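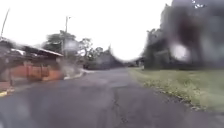

A linha Hirvonen de selagem a frio destina-se à conservação corrente de pavimentos betuminosos em vias municipais, acessos a loteamentos e arruamentos internos. O produto de base é uma emulsão modificada, fornecida pronta a aplicar, para o preenchimento de fendas longitudinais e transversais antes da execução de qualquer camada de desgaste. A sua utilização é indicada em fendas compridas e irregulares, com pequenas ramificações, como a que percorre a faixa de rodagem perto do meio da via, onde o corte com serra de disco se torna moroso e de resultado desigual. Nos troços ladeados por lancil de betão, recomenda-se que a aplicação se inicie pelo eixo e progrida para as bermas.

Início > Conservação viária > Selantes para pavimentos > Hirvonen

Categoria: Selagem de fendas e remendos a frio

Composição e fornecimento

O selante Hirvonen é comercializado em baldes de 37 kg e em contentores de 1.000 litros, estes últimos reservados a entidades com depósito coberto. O agregado fino de acabamento, designado Clornuvetti, é fornecido em separado e deve ser espalhado sobre o selante ainda fresco. O conjunto de aplicação Cimusier, composto por lança, mangueira e sapata de borracha, é compatível com ambos os formatos.

Preparação do suporte

A fenda deve ser limpa com ar comprimido e encontrar-se isenta de vegetação, areia e material desagregado. As zonas adjacentes com remendos antigos são inspecionadas previamente; quando o remendo apresente movimento sob carga, procede-se à sua substituição antes da selagem. As pinturas existentes em lancis e as marcas rodoviárias devem ser protegidas com fita. Não se admite a aplicação com chuva ou sobre pavimento com água acumulada.

Aplicação

O produto é vertido em duas passagens nas fendas de maior profundidade, respeitando-se um intervalo de 2 horas entre ambas. O rendimento estimado é de aproximadamente 3.000 metros lineares por contentor, em fendas estreitas. A reabertura ao tráfego carece de autorização do responsável pela frente de obra.

Armazenamento e assistência

As embalagens conservam-se fechadas, ao abrigo do gelo e da exposição solar direta. A distribuição é assegurada pela Alano. Os pedidos de ficha técnica e de ficha de dados de segurança são dirigidos a Ingeborg Haslinger, do serviço de apoio ao cliente, e os pedidos de demonstração em obra a Damian Kaufmann, da direção técnica. As encomendas recebidas até às 15h00 são processadas no próprio dia útil.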